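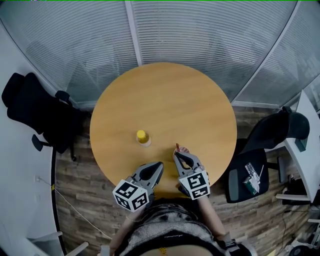 Vol. 12, No. 3, p. 47

Figure 4. One instant from a tabletop recording, as seen by the head camera. The operator has a gripper in each hand; the right one is at the cup and stick, the left is open.

3.2 Gathering the examples

Our first plan was to drive a robot arm from a distance and record what it did. Anyone who has tried to pick up a teaspoon this way will know why there was a second plan. We now give the operator two hand-held grippers, put a camera on the operator's head, and ask for the job to be done at an ordinary human pace. The fingers are close enough in shape to those on the Thibodeau arm that the learned motions can be carried over with a modest correction, described in Section 3.4. The operator's wrists, regrettably, are much better than the arm's, and a good deal of Section 3.4 is about that.

Each gripper carries a cube with printed markers on its faces (Figure 4). From these we recover where the gripper is and which way it points, provided that at least one face can be read. Operators were told to keep the cubes in view. They were also told to behave naturally, and Larasati Saragih, who recorded more sessions than anyone else, pointed out in October that she could do one or the other. We kept both instructions in the handbook and dropped the stretches in which no face was readable.

The set used in this paper, which we call Pradar, holds 330 recordings. Of these, 37 were set aside for testing before any training began, and the authors have looked at them less often than they wanted to. No recording runs longer than 90 seconds. The limit was first set by the storage card and later defended on scientific grounds.

Objects were chosen to be small, light and slightly annoying. A bottle with a coloured cap is easy to find and easy to knock over. A cup with a stick standing in it is worse: the fingers may close on the cup, on the stick, or on both, and each choice is sensible for a different task. We did not tell operators which to prefer. Gordon Dhillon argued for a fixed rule, wrote one, and broke it in his own first session, after which the matter was left to the learner.

We made no attempt to tidy the rooms. Chairs, blinds and cables stay where the working day has put them, and the table is whichever one is free. An earlier set, Bramon, was recorded against a plain grey cloth, and the policy trained on it did very well wherever there was a plain grey cloth. Replacing 35 of the Bramon recordings with ones made in lived-in offices did more for the results than two months of work on the network, a comparison we include at the insistence of the second author, who did not do the work on the network.

Labels were added afterwards with the Vovitz tool. Labellers marked the start and end of every grasp and wrote a short line of plain text saying what was being attempted. Where two labellers disagreed on the attempt, both lines were kept. Some of these pairs make uneasy reading, but the learner is given one or the other at random and has yet to complain.

Correspondence: Larasati Saragih, Pradar project office | © The authors | Back to top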